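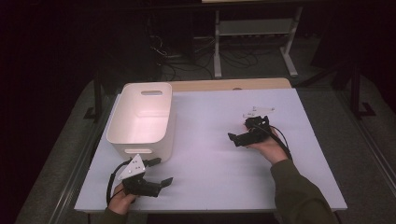 Winter Walk-Through Checklist for the House on Lindstead, With My Notes
December 7, 2019

I do this every winter before the really cold stuff arrives, and every year I think I'll remember what I found last time and then I don't. So this year I typed it up as I went. My sister asked for a copy for her own place, and then her neighbor wanted one, so I'm putting the whole thing here with my comments left in. Skip whatever doesn't apply to you. My house is old, has two floors plus a basement, and has been "improved" by at least one person who owned a caulk gun and had no fear.

I go from the bottom up. Bring a flashlight, a pencil, and a screwdriver, and wear shoes you don't like.

BASEMENT

1. Walk the walls and look for damp. Result: OK, mostly.
The north corner has the same chalky white bloom it had last year. I drew a pencil line around it last winter (good job, past me) and it hasn't gone over the line. I brushed it off and drew a fresh line anyway.

2. Water heater: look under it, look at the fittings, check the temperature setting. Result: OK.
Dry floor, no rust streaks. The dial had crept up a bit from where I like it, and I'm blaming my son, who takes the longest showers in the state. Turned it back down. We'll see how long that lasts.

3. Furnace filter. Result: REPLACED.
Oh boy. I was sure I'd changed it in July, and the date I wrote on the cardboard edge was from the July before that. It looked like a gray sweater. If you take one thing from this page, go look at your filter right now, I'll wait. I write the date on the new one in fat marker, which only helps if you then go and read it.

4. Nothing stored against the furnace or the water heater. Result: FAIL, then fixed.
Paint cans, a rolled-up rug, and the box the Christmas tree goes in. I keep three feet clear on all sides and I have tape on the floor to show where that is. The rug was lying across the tape. Moved everything to the shelves by the stairs.

5. Main water shutoff turns freely. Result: OK.
Half a turn closed and back open. Everybody in the house should know where this is. I made both kids go down and put a hand on it, and there was sighing.

6. Dryer vent and the hose behind the dryer. Result: CLEANED.
I pulled the dryer out, took the hose off, and ran the long brush through. A good-sized wad came out, plus one baby sock. We haven't had a baby here in a very long time! The flap outside was stuck half open with lint, so I cleaned that too and now it swings shut by itself.

7. Basement stairs: handrail tight, treads solid, light works from both ends. Result: PARTIAL.
Rail's good. The third tread from the bottom has a little give in it, so that one's on the list. The light at the top switch works and the bottom switch only works if you sort of mean it. Also on the list.

FIRST FLOOR

8. Smoke alarm in the hall, press and hold. Result: OK.
Loud enough to send the cat under the couch for the rest of the morning. I put new batteries in no matter what the tester says. The alarm itself has a date on the back, and you're supposed to replace the whole thing when it gets old, so take it down and read that while you're up there. Mine has a few years left.

9. Carbon monoxide alarm. Result: OK.
Same routine. We had ours plugged in behind a bookcase until last year, where it was doing a great job of protecting the paperbacks. It's out in the open now.

10. Kitchen fire extinguisher: needle in the green, pin in place, reachable. Result: OK on two out of three.
It had migrated behind the flour and the big stockpot. I screwed the bracket to the side of the cabinet by the door, so you grab it on your way out and don't have to reach over the stove to get to it. I should have done that when we moved in.

11. Under the kitchen sink. Result: DRIP.
A slow one, from the nut on the trap. I felt all the joints with a dry paper towel, which is the best way I know to find a little leak, and only that one came back wet. A quarter turn by hand stopped it. I've left a paper towel under there so I can check again next week.

12. Outlets near water: test and reset buttons. Result: OK.
Kitchen and downstairs bathroom both click off and click back on. The bathroom one is stiff and needs a proper push with a knuckle.

13. Extension cords and power strips. Result: FAIL.
This is my yearly shame. There was a strip plugged into another strip behind the TV, and the space heater in the back room was running off a brown lamp cord as thin as a shoelace. The heater goes straight into the wall from now on. I said it out loud to the whole family and I'm saying it here. I cut the lamp cord up and threw it away so it can't come back.

14. Chimney and fireplace. Result: done by somebody who knows how.
I don't do this one myself and I don't think you should either. Sylvain Maillard came out and swept it, showed me the pictures on his phone, and told me the damper is fine but the cap is getting rusty. He also told me to quit burning wrapping paper, with a look that made me feel about nine. He's right, it goes up in big floating sheets. We'll recycle it this year.

15. Windows: locks catch, no rattling, no fog between the panes. Result: ONE BAD.
The dining room window doesn't quite line up with its lock. It'll close if you lift while you push. I put foam strip along the bottom and it's much less drafty already -- cheapest fix on this whole page.

SECOND FLOOR

16. Smoke alarms in and outside the bedrooms. Result: ONE DEAD.
The one in my daughter's room had no battery in it at all. It had gone into a game controller. We had a talk. There's a fresh one in there now and a full pack in the kitchen drawer labeled GAMES so there's no excuse.

17. Two ways out of every bedroom. Result: OK.
Door and window for each. I made everybody open their own window all the way, and my son's was painted shut on one side. A putty knife run around the edge took care of it. If you have an escape ladder, open the box and look at it once. Ours was still zip-tied from the store.

18. Tall furniture strapped to the wall. Result: OK.
I give each dresser a good tug at the top. One strap was a bit slack so I snugged it up.

19. Bathroom fan. Result: MEH.
It holds a square of toilet paper against the grille, which is my test, but not with any enthusiasm. I vacuumed the cover and it picked up some. It's loud as a truck and I'd love a new one.

20. Attic hatch: pop your head in, look and sniff. Result: OK.
No stains on the wood, no daylight where there shouldn't be any, no critters. Insulation's a little flattened by the hatch where I keep stepping on it. I fluffed it. You do feel silly fluffing insulation.

OUTSIDE

21. Hoses off, outdoor faucets drained. Result: DONE LATE.
I should do this well before Thanksgiving. There was a little ice in the end of the green hose when I coiled it. Faucet seems fine, but I'll keep an ear out for it in spring.

22. Gutters and downspouts. Result: DONE.
My brother-in-law held the ladder and talked about his truck the entire time. The back corner was packed solid with maple leaves. Please don't do this one alone.

23. Steps and railings. Result: FAIL.
The front rail wobbles where it meets the bottom post. I've tightened that bolt so many times the wood has given up. It needs a new post, and until then I've told the mailman and tied a red ribbon on it, so at least it's festive.

24. Outdoor lights, holiday lights. Result: OK.
I checked every string for cracked sockets before it went up and tossed two strings. Only the ones rated for outdoors go outdoors. They're on a timer so I'm not out there in my slippers at midnight.

25. Salt and shovel where you can get to them. Result: OK.
By the front door, on the inside. The year we kept the shovel in the shed, we had to dig our way to the shed to get it.

STILL TO DO

Third basement tread, glue and screws
Bottom stair switch, call the electrician
Front post, before New Year's if the weather holds
Recheck the sink trap
Chimney cap, ask Sylvain for a price
Dining room window, look at it again in spring when I can have it open for a whole afternoon

If you use this and find something I've missed, leave me a note in the comments. Somebody last year told me to check the rubber hoses on the washing machine and I forgot to add it, so consider that one number 26. I'm going down to look at mine after lunch.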